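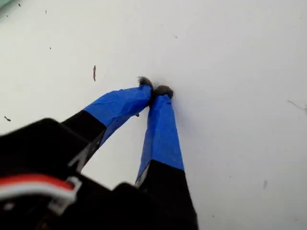 Butia folding table, white top – four months in

Bought this in April for laundry and general flat work. Wanted a plain white top, no pattern, no edge lip. Got that. 4 stars.

Setup: 21 minutes, alone, one hex key. Instructions are a single sheet and step 3 is printed upside down. Legs lock with a click. One was stiff the first week, fine now.

The top. Smooth, easy to slide fabric on, maybe too easy – a thin shirt wanders if you fold fast. Heavier stuff stays put. Wipes down with a damp cloth. Pen comes off, marker mostly doesnt. Glare is bad under a ceiling bulb, so I moved mine nearer the window.

Size is the real selling point. 60 inches long, so one shirt laid flat leaves plenty of room on either side. My old Mirkside was narrower and sleeves hung off the edge constantly. Drove me nuts. Light colors are a bit harder to see on white but you get used to it.
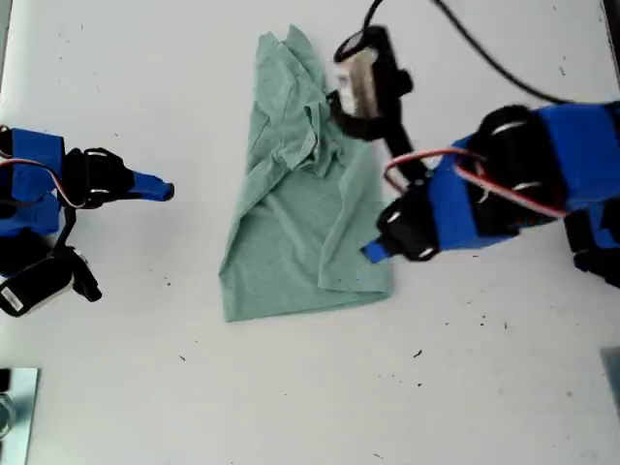

Mint green tee on the Butia, still bunched at the top, hem already straight.

Bad points. Feet leave marks on wood floors – get felt pads. Carry handle is cheap plastic and pinches. Shipping box was huge, took forever to break down.

Looked at the Stukus one too, nicer legs, but gray top only and it cost more. Read a bunch of the 1,204 reviews before ordering and the wobble complaints seem to be about the older legs. Mine dosen't wobble unless I lean on a corner.

Would buy again. Wait for a sale if you can.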